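4.2 Does a plant in the room change how people rate it?

The claim that greenery makes shared rooms feel calmer is repeated so often that it is rarely checked. Most of the studies we reviewed asked people to rate rooms they already used every day, which makes it hard to separate the plant from the daylight, the noise or the company. Bhuiyan's earlier survey at the Nirkia offices found a preference for planted rooms, but the planted rooms were also the ones with windows. We do not think that result can carry the weight later authors have put on it.

Our own test was smaller and duller. Each of 18 participants viewed rendered interiors on a screen and rated them for comfort on a 13-point scale. The interiors had plain walls and dark furniture, and any greenery was kept to the side of the view (Figure 2). Kodikara argued for placing it in the center, where no one could miss it. We decided against this, as few real meeting rooms are laid out around a plant.

Figure 2. Rendered interior with a gray wall, black chairs and a plant at the upper right.

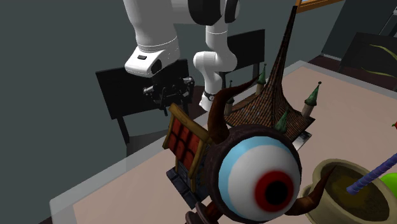 4.3 Results and doubts

Ratings for rooms with and without plants overlapped almost completely. When asked afterward, 4 participants could not recall any plant at all, and their scores looked much like everyone else's. A supporter of the greenery claim could reply that screens are a poor stand-in for rooms, and we accept part of that. The same objection, however, applies to the Bindinlow and Saha studies, which also used screens and are still cited in favor of the effect.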